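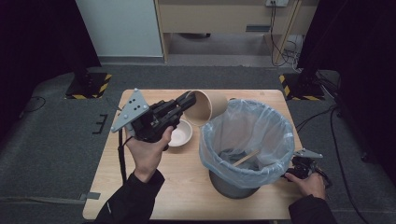
Handheld or remote control for teaching a clear-the-table job? I've been going back and forth on this all October and I'd love some opinions before I sink another month into it. The task is simple on paper: pick up whatever's on the table, trash goes in the bin, dishes stay. I've been doing it by hand with a gripper in each fist, and my trouble is that I get sloppy about the second hand. Left one has the cup by the rim and tips it toward the bin, fine, and meanwhile the right one just hangs out low next to the bin with its jaws pointed at it, doing whatever my arm felt like doing. Does the robot learn that too? Am I teaching it to loiter?

I have 234 demos so far. My labmate wants to throw them all out and redo the whole thing on the Provex leader arms. I do not want to do that!

-- dwyn_skyrme

---

**bboateng** wrote:

Yes, it learns the loitering. It learns everything you do, including scratching your nose. Pick a parking spot for the idle hand and go back to it every single time. I tape a small X on the table edge and after a day or so you stop thinking about it.

Don't throw the demos out though. Sort them by where the right hand is when the left one lets go, and keep the ones that agree with each other. You'll lose a chunk but it's less work than starting over.

---

**gumum_steve** wrote:

I'm with the labmate, sorry. We went to remote control last year at Gumum and I wouldn't go back. When you hold the gripper yourself you do things the arm can't do. Your wrist rolls over in a way the robot's won't, you lean your whole body in, and then playback hits a joint limit halfway to the bin and just sits there. If you drive the real arm, you can't record a motion it can't make.

Slower, sure. But every demo is one you can use.

---

**dwyn_skyrme** wrote:

> every demo is one you can use

See, I tried the leader arms for an afternoon and mine were *not* all usable. I crushed so many cups. You can't feel anything through them! With the gripper in my hand I know when the rim starts to give and I back off without thinking. It took me four tries to get a paper cup over the bin with the arms and I was sweating by the end.

You're right about the wrist thing though, I do roll mine way over when I tip something out. I'll try to keep that down.

---

**aba.d** wrote:

Paper cups are mean. Grab the rim and it folds, grab the body and you've got to get the fingers around it. Are you opening all the way before you go in? I had a bunch of early demos where I came in with the jaws half closed because that's how my hand was resting, and the policy picked that up and kept bumping cups over. Now I start every one with the fingers wide open over bare table, wait a beat, then go.
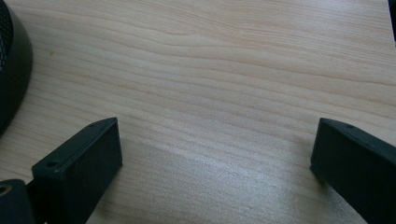 It feels silly to wait, but it gives you a clean start to trim to, and you can tell right away whether the view is any good before you've wasted a demo on it. Shiny tabletop is the other thing I'd check. If the light bounces off the wood right between the fingers, that's exactly where your cup is going to be. I turned off one overhead lamp and my pickups got a lot better -- or I got better at the same time, hard to say.

---

**gumum_steve** wrote:

Or you learned to use a gripper in that time :)

The lamp thing I'd argue with. If it's going to run in a room with lamps, record it with lamps. You don't want it falling over the first time somebody opens a curtain.

---

**aba.d** wrote:

I'd buy that if you have 800 demos. With 234 I want the easy version working first, then I'll mess up the lights on purpose.

---

**suryani_s** wrote:

Is the bowl part of the task or is it there to be left alone? Asking for a reason. I had a "leave the dish" task on our Hinora arm and the dish was in the same place in nearly every demo, right under where my left hand came through. It never learned to leave dishes alone. It learned to avoid a spot. I moved the bowl over by a hand's width and it went straight for it and tried to trash it.

So move it around. Bowl on the left, bowl on the right, bowl right up against the bin so you have to be careful. And mix up what goes in the bin too, sticks behave nothing like cups. Thin stuff lying flat on the table took me the longest.

---

**dwyn_skyrme** wrote:

Oh no. Left alone, and yes, it's been living on the same side pretty much the whole time. Okay, that goes at the top of the list, above the parking spot.

Sticks I find okay by hand, weirdly? I come in steep and pinch near one end. It's the letting go that's messy, they land in the bag any old way. I figure that doesn't matter so long as they're in.

---

**suryani_s** wrote:

Doesn't matter one bit. Do watch how low you go over the bin, though. I used to dip the fingers in past the rim and the robot caught the bag on the way out.

---

**bboateng** wrote:

One more vote for mixing the two, by the way. I do the bulk by hand and then the last bit by remote control on the real arm, only the cases it keeps failing. 100 extra demos did more for me than anything I changed in the training. Steve gets his joint limits and you get to keep your October.

---

**gumum_steve** wrote:

I can live with that. Still think you should do the remote ones first.

---

**dwyn_skyrme** wrote:

Sold on the mix, and not on doing them first, sorry Steve! Plan is to sort what I've got tonight, tape down an X for the right hand, then record a fresh batch with the bowl all over the place. I'll post the failures when I have some.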